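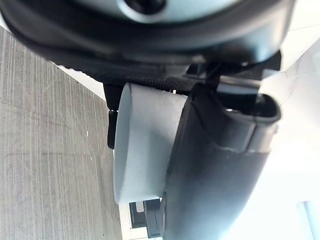

Rocío asked me by message if the lower rack must be emptied before the upper one. Yes, always, and I explain it below.

How to unload a dishwasher and keep the sink free
by Sylvie Robichaud, July

Open the door completely and wait ten minutes. Pull out the lower rack first and take the plates. 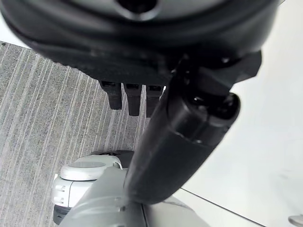
Water stays on the bottoms of cups, so if you begin with the upper rack it drips on everything under it. Push the lower rack back, then pull the upper one slowly.

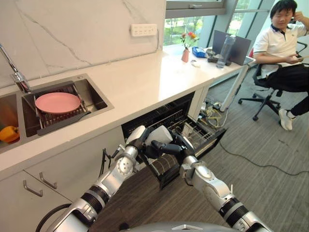 What is still wet can go on a drying rack over the sink. Mine is from Bultia and I paid 179 pesos for it. Wipe the counter last.

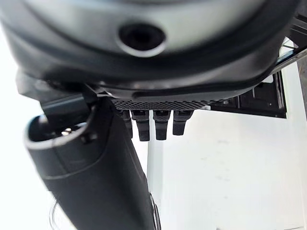

Step 4: second round.

Filed under: Kitchen > Daily Routines

Comments (2)

Rocío Godoy
Thank you, I did it in the wrong order for years. Do you dry the cups with a towel?

Quách
My Fummont leaves plastic boxes very wet, I shake them first.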